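Levach Household Objects: Soft and Small Items
README, version 2

Summary

Levach is a catalog of ordinary household things, sorted by how they behave when picked up and put away. This part covers soft items, small hard items and bundled cables, laid out together on a table as they would be before a drawer or shelf is tidied. The catalog holds over 3,000 entries. This part holds 300.

Contents

items.csv: one row per item
layouts.csv: one row per table layout, with the item IDs present
labels.txt: permitted values for each column
notes/: free text, mostly on naming

Item classes

plush: stuffed animals of any size
textile: socks, towels, cloth pads
mesh: bath poufs and similar
cable: coiled or loose, strap recorded separately
case: zippered, closed unless marked open
carton: cardboard boxes and drink cartons
small_hard: dice, cubes, caps

A layout mixes classes on purpose. A typical one has a plush hamster, a fuzzy sock, a bath pouf and a purple towel on a wooden table, with an open cardboard box and a milk carton behind them.
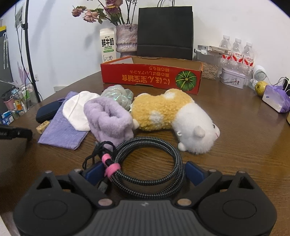
Color is recorded as a plain word in the color field, one word where possible. Iridescent items take the base color plus the flag "shine". Patterned items take the main color first. A woven black and gray cable is entered as black, with gray in color_2.

Straps and ties are separate from the thing they hold. A velcro strap on a cable gets its own row and points to the cable through the parent field. Rows made before the Rornari merge do not follow this rule and have an empty parent field.

Printed text is transcribed in the original script where legible. Upside-down text is transcribed the right way up and flagged "inv".

Known issues

Towels and cloth pads overlap in size; check the stitching field before filtering.
Sock pairs are entered as single socks.
The Huet and Lokedero subsets use different words for "pouf". See notes/naming.txt.

Changes

Version 2 adds the mesh class and splits carton from case.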